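Section 9. Setting up the suture cabinet and its stock list

By Grigore Iordache
March
5 min read

The Stitudum cabinet comes with a leaflet that promises you will be running in minutes. Allow a morning. The leaflet also says the stock list "learns your usage." I have seen no evidence of this. It does arithmetic, and it does it well enough if the numbers you type in are right.

You need the cabinet keys, the Prulum label printer, a roll of labels, and whatever paper stock list you keep now. Don't throw the paper list away when you finish.

9.1 Placing the cabinet

1. Stand the cabinet against an inside wall, away from the sink and the radiator.
2. Level it with the two front feet. The back feet don't adjust, whatever the drawing shows.
3. Open every drawer all the way. If one drifts shut, go back to step 2.
4. Lock the cabinet and try each drawer again. Ours locked all of them except the bottom one until the rail was reseated.

CAUTION: Don't load the top drawers first. The cabinet is heavier at the front than it looks.

9.2 Loading the drawers

1. Sort by material first, then by thread size, then by needle. The supplied divider cards start with color. Ignore them. Wrapper colors differ between makers, and thread colors are no safer.
2. Keep packs in the maker's box if the box fits. Loose packs lose their lot numbers to whoever tears the box lid off.
3. Put the earliest expiration date at the front.
4. Set the drawer limit. The default is 100 packs for every drawer, which makes no sense for the slow-moving sizes. Use your own paper list to pick a figure.
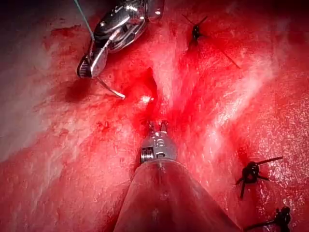 Department of Surgical Supplies, Brasura Hospital

Black knots on deep red tissue are easy to find again, and a blue-green thread shows up well enough too. Fine. Neither color tells the person filling a drawer what the thread is made of or what size it is. Same with a curved needle: plenty of them are curved. Read the pack.

9.3 Entering the stock list

1. Turn on the cabinet screen and choose New List. Don't choose Import yet.
2. Type in one line by hand: product code, lot, expiration date, quantity.
3. Save it, close the list, and open it again. Check that the date is the one you typed.
4. If the year reads 1899, the date field was left as plain text. Change it under List > Columns > Date and retype the line.
5. Now choose Import and load the rest.
6. Check one line from each drawer against the actual packs.

Note: The import screen shows a green check mark when it has finished reading the file. It shows the same check mark when half the rows are blank.

9.4 Labels

1. Print one label and scan it before printing the roll.
2. Stick labels on the drawer front, never on the divider. Dividers get moved.
3. Keep one spare label per drawer inside the cabinet door.

The Surdu labels sold as "wipe-proof" lost their print on our cabinet. We went back to the plain ones with clear tape over them.

9.5 Low-stock alerts

Leave alerts off until the list has matched a hand count 2 times in a row. After that, turn them on for one drawer and see who gets the message. At first ours went to a mailbox that had been closed.

CAUTION: An alert is not an order. The cabinet can't buy anything, even with the button marked Reorder.

Comments

Luminița Avram
The 1899 thing came back after the software update. You have to set the column again, so maybe say that in 9.3.

Grigore Iordache
Will add it. Did the update fix anything?

Luminița Avram
The clock is right now.

night stores
where is the key for the bottom drawer supposed to live? 9.1 doesn't say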